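ok budget thread, typing this between calls so forgive me

We get one shot at equipment money this year. Ask has to be in by end of June. Tiina wants one page. I have eleven tabs and a headache

Where we are: small shop, two of us on the automation side (me and Renato), one old Puma arm that Gunther Kleinschmidt keeps alive on spite and eBay connectors. No spare controller. If it goes, we're down until he finds another one

Option A, new arm from Coltwood. Nice people, quick to call back. Quote came in higher than last year and the gripper is a seperate line. So is the cable. So is the training day!! Read your quotes to the bottom, folks

Option B, used arm from Pellus. Cheaper by a lot, 12 week lead time, warranty is basically a handshake. Welington Caldeira bought from them before and says fine machine, slow emails

Option C is what I'm pushing for. Spend on the sim side first. Work out reach and gripper before we sign for any hardware. We already run it on a desktop that was sitting under Renato's desk, so all we'd be buying is a better graphics card and 260 hours of somebody's time

The hours are the part that gets cut every single time. Managers see a box with a price and get it. They see hours and ask if it can be done on Fridays
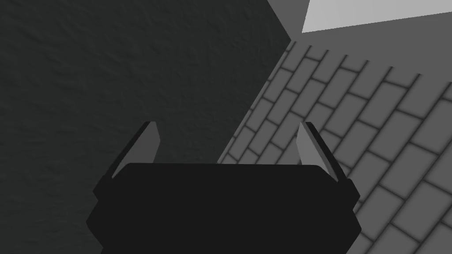
Also wrist camera. Put it in the plan NOW even if you don't buy it till later. Mounting plate, cable run, a free port on the controller. We left it off last time and paid for the bracket twice

Someone asked about grippers. Two finger parallel is where I'd start. Spare pads go on the same order, they wear, and shipping one set of pads by itself is silly money

Baltasar Espinoza replied that sim is a toy and I should just buy the arm. Baltasar has a bigger budget than me lol. But fair point on contact and friction, I wouldn't trust ours for that either. For reach and clearance I do

Things I forgot on the first draft: floor anchors, guarding, air line, an electrician for half a day, the Grastinance licence renewal (comes up right when everything else does, of course)

Added all that up and it was nearly a third of the arm price. Went for a walk

Current version: sim work and the card first, used arm second, camera when the arm lands. Contingency line stays in, I don't care who crosses it out

Tiina just wrote back "what is line 9". Line 9 is the electrcian. Everybody asks about the electrician

Sending the page Monday. If you have a template for this that fits on one sheet and doesn't use 6 point font please send it to me, DMs are open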